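Filed under: Gear / Hands-on

We've had the Tundar two-hand gripper kit on loan since September. Posting notes as a thread for anyone thinking of buying one. The kit is a pair of hand-held grippers, the cables, a head camera mount and a license for Perkari, the recording software.

Setup took 42 minutes the first time. Most of that was cable routing. Each gripper has its own cable and both are thick. If you work at a small table, run them off opposite sides before you do anything else.

The task we picked was wastebasket liners. Thin plastic is hard on grippers and hard on cameras, and the customers who call us keep asking about cleaning jobs.
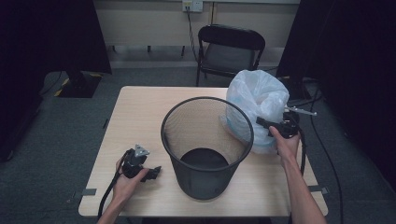

Wire-mesh wastebasket, one bag, both Tundar grippers.

Grip first. The jaws close evenly and the trigger is light. On film this thin I wanted more feedback in the handle. You find out what you've pinched by looking, and a few times I had two layers when I wanted one.

Weight is fine for short runs. After 30 minutes my right wrist was tired. The left was OK — it mostly holds things steady in this task.

Now the gripper cameras. The view is wide enough for boxes and cups. With a bag it fills up fast.

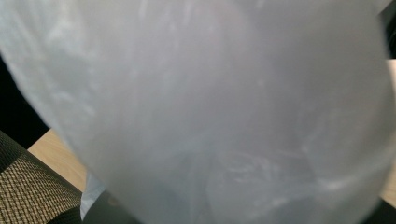

The head view helps a lot at moments like that, and I would not buy the kit without the head mount. Ernard sells a cheaper set that skips it. For rigid parts that could be enough. For bags, no.

Perkari records all the views together and lets you tag bad takes as you go. We kept 254 takes. It crashed twice, both times while exporting, and the files were still there after a restart. Export is slow. Start it before lunch.

The manual has seven pages on calibration and one paragraph on cleaning the lenses. I'd like to see that evened out. Fingerprints get on everything.
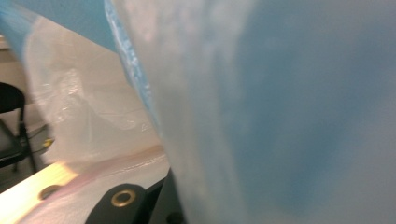

Au Handling Lab — Tools & Testing Group

Clear film and tinted film behave about the same in the jaws. Glare is the bigger issue. We turned off one overhead light and got better takes on the clear stuff.

Support answered my two emails the same day. Replacement finger tips ship in pairs only, so budget for that.

Would I buy it? For two-handed tabletop work, yes, with the head mount. If your work is mostly one-handed, get the single and save the money. Next up is the same task on a lower table with the longer cables.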